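Showing a Robot What to Do: Questions We Get, and What We Think the Answers Are

Last updated November 2, 2022

We run the teaching bench at Sullia, a small shop that does packing and sorting work for other firms. People write to ask whether they should buy into "teach by showing." Most of them have already seen a sales video. These answers are written for people who would like a second opinion before they sign something.

What does "teaching by demonstration" mean?

A person makes the robot do the job, the computer records it, and software tries to work out how to do the same thing alone. There are two common ways. In one, you take hold of the arm and push it through the motions. In the other, you stay back and steer it with a second set of controls. Vendors tend to talk as if the two were the same product. They aren't, and you should ask which one you're being quoted for.

Is it true that no programming is needed?

It's true in the way that no cooking is needed if somebody else cooks. The person giving the demonstrations doesn't write code. Somebody still sets up the cameras, trims the recordings, throws out the bad ones and starts the training again when it fails. At our place that is Kaan Polat, and he writes plenty of code.

How many demonstrations does it take?

The Warnora sales deck we were shown in May said 16 for a simple sorting job. We recorded 158 for ours before we were willing to leave it running with one of us standing next to it. Maybe we're fussy. Maybe their idea of "simple" has one object in it. Ask to see the task, the full set of recordings and the failures, and see how quickly the subject changes.

Which is better, guiding by hand or remote control?

Guiding by hand is easier to learn and gives smooth motion on one arm. With two arms it gets awkward fast, and your own body ends up in the camera view, where the software may learn to look for you. Remote control takes longer to get used to. You can't feel much through it, so new people squeeze too hard and come down too fast. We use it anyway for two-arm work. For a single arm doing the same reach all day, we'd guide by hand, or just write the motion out the old way and be done by lunch.

Can anyone give the demonstrations?

Anyone can give some. Whether you want them in your training set is another matter. Eylül Sezer gives most of ours, and her recordings look dull, which is a compliment. She picks things up the same way each time and doesn't pause halfway to think. When we mixed in recordings from visitors, the robot learned to hesitate.

What kind of task should we start with?

Something small, with a clear right answer. Sorting by color is the usual choice: pieces in a tray, a yellow bin on one side, a red bin on the other, an arm for each. It makes a decent first exercise for the operator and it's easy to score. We would warn you against reading too much into it. Color is about the kindest clue you can give a camera, and your real parts are probably all gray.

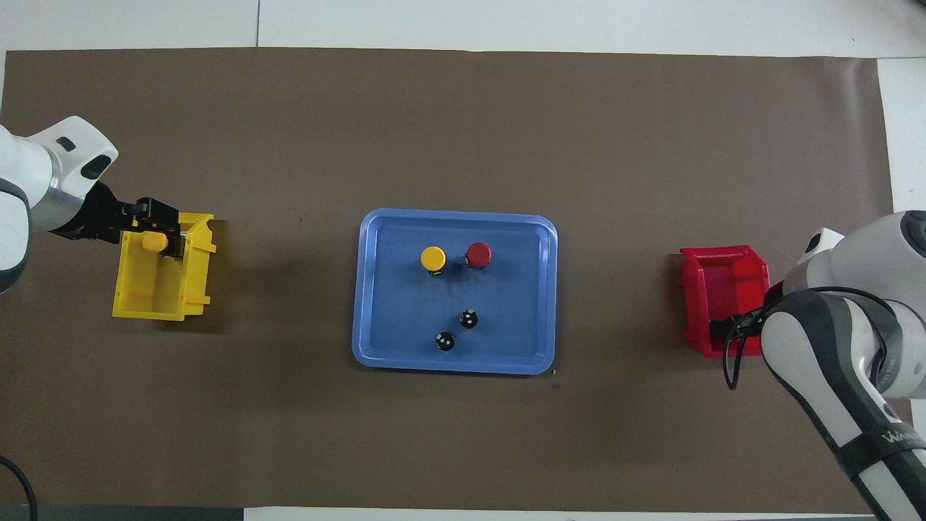
It also leaves open what to do with anything that doesn't belong in either bin. A person would ask. A trained robot will do whatever the recordings happened to suggest, so decide your rule for odd items first and show it on purpose, many times. We skipped this step at Rusholm, on a job for a customer, and spent 2 extra weeks going back over it.

Will it still work if we move things?

A little, if your demonstrations included some moving. If every recording has the bins in one spot, expect trouble when they shift. The same goes for lighting and for a new table covering. "It generalizes" is a claim to be tested in your own building, on a gray afternoon, with your own parts.

What does it cost?

We won't quote hardware prices here. The number people forget is labor. Budget for the operator's hours, then for the hours of whoever checks the recordings, and assume the second figure is larger than you were told. We've had a quote of 3,000 dollars for "setup and training" that turned out to cover neither one past the first day.

Do you recommend the Magyar control kit?

We've used it. The handles are comfortable and the manual is poor. We don't take commission from anyone, so please stop asking us for a discount code.

Can we come and try it?

Yes, by appointment. Bring a few of your own parts – the ugly ones, please. We'll record you doing the job and send you the files, including the drops.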